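Handling and Sensing, second half of the module
Handout 6: Choosing between grippers without fooling yourself

Read before the lab. Bring it with you, as there are only so many copies and they have a way of ending up under the kettle.

6.1 What we are comparing

Two grippers this term. The Erex is a parallel-jaw type with flat plate fingers. The Pirkilero is a soft three-lobed affair that looks like something you would find on a reef. Both go on the same arm, both are modelled in our simulator (Yap), and both have a data sheet that reads as though it was written by somebody's proud uncle.

Your job is to say which one you would put on the sorting bench, and to say it in such a way that a person who disagrees with you can find the place where you disagree. Last year's reports mostly said "the soft one is better for soft things". This may well be true. It was also known before the module started.

6.2 The trial, defined

A trial begins when the arm leaves the home pose and ends when one of these has occurred:

(a) the object is in the target bin
(b) the object is anywhere else
(c) 20 seconds have passed

Note that (b) includes "still in the gripper, above the bin, refusing to leave". The Pirkilero is fond of this one. It counts as a failure, however tenderly the object is being held.

Each pair does 200 trials per gripper in simulation. On the real arm you will do far fewer, as the afternoon is short and the arm is slow. Do the simulated ones first. People who start with the hardware tend to spend the rest of the week tuning the simulator until it agrees with them.

6.3 The camera on the wrist

The wrist camera looks out past the fingers. You want the fingertips in view, as the closing check depends on them, and you want as much of the workspace as you can get around them. These two wishes are at war. Move the camera back and the housing eats the bottom of the view. Move it forward and you lose the tips at full opening.

The other matter is background. By default Yap picks a room and surface finishes at random for each run, and its taste is that of a hotel lobby. Students complain about this every year. Leave it switched on. A finger detector trained against plain white will find fingers beautifully for as long as the world stays plain white, and will then find them in the grouting.

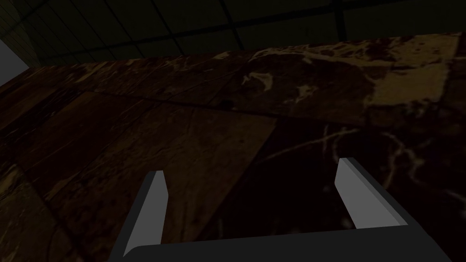
Veined marble is a fair test of an edge detector, and slab joints are worse, being long, straight and in every way what a lazy detector believes a finger to be. Bheki Van der Merwe objected to this part of the notes, saying that marble proves very little, that the bench upstairs is grey and will remain grey, and that he would sooner have the simulated light match the real light than have forty kinds of stone. He would also like it recorded that the pale fingers are doing most of the detector's work for it, and that a darker set would sink half the class.

I have recorded it. He is right about the fingers. Pale plates against a dark background are an easy case even when the background is busy, so your detection rate on dark finishes must be reported separately from the rate on light ones. A single averaged number will be returned to you with a sad face on it. On the lighting I half agree, and there is now a setting for it in the Yap config, under "ambient". Leave it at the default for the first hundred trials and vary it for the second.

6.4 Things worth measuring

Success rate, obviously. After that:

Closing time, from command to stable contact. For the Erex this is easy to read from the motor current. For the Pirkilero it is a matter of opinion, so write down whose opinion and what it was based on.

Approach tolerance. Shift the target sideways in steps until the grasp fails, then come back one step. Do both directions. The model of the Erex is symmetrical but the approach path is not, and each year some pair measures one side, doubles it and gets a lovely answer.

Release. Everybody forgets release. A gripper that picks up well and puts down badly is a way of moving the problem to another table.

Recovery. After a failed grasp, can the arm try again from where it is, or must it go home first? Score this yes or no.

Do not measure "dexterity". I have read a great many paragraphs about dexterity and could not tell you the units.

6.5 A worked case, with a mistake in it

Themba Botha and Ilango Kotian ran the Erex with the old controller and logged 116 successes out of 200. They then changed to the Odari controller, ran again and got 171. Their draft said the Odari controller improved grasping by 55 trials.

Before reading on, write down what you would ask them.

What I asked was whether anything else had changed. It had. The new controller came with its own default opening width, wider than the old one, so the fingers were clearing the taller objects on approach instead of knocking them over. With the old controller set to the same width, the score was 168. So the controller was worth three trials, which in a set of 200 is worth a shrug, and the opening width was worth nearly everything.

They rewrote the section, and it is the best one I have from that year. The moral for your own report: list every setting for both conditions, side by side, including the ones you did not touch. The ones you did not touch are where it will be.

6.6 Random seeds

Use seed 1754 for your first run, so that all pairs can be checked against each other. For later runs, choose your own and write them down before you start. Choosing a seed afterwards, on the grounds that it was "more representative", has another name, and the exam board knows it.

If your first run does not match the reference log to the last digit, check your Yap version before you email me. Then check it again. Then email Gert Mtshali, who put the reference log together and has more patience.

6.7 Before the lab

Run the short script in the module folder and make sure you can open the wrist camera stream. It should show both fingertips with the gripper fully open. If it shows one, the mount offset is wrong. If it shows none, you are looking through the base camera, and the lobby ceiling you are admiring belongs to a different exercise.

Decide in your pair who runs the arm and who writes. Swap halfway. The person writing is allowed to press the stop button and need not explain why.

Reports are due on Sunday at midnight, four pages at most, plots included. Axes to be labelled. If one gripper wins on every measure you chose, go back to 6.4 and look at which measures you left out.

6.8 Reading

The Erex data sheet, pages on payload and finger loading. Skip the foreword.
The Pirkilero manual, the section on cleaning, which has more in it about grip failure than the section on grip.
Themba Engelbrecht's notes on wrist camera placement, in the module folder. Figure 3 is upside down and has been for years.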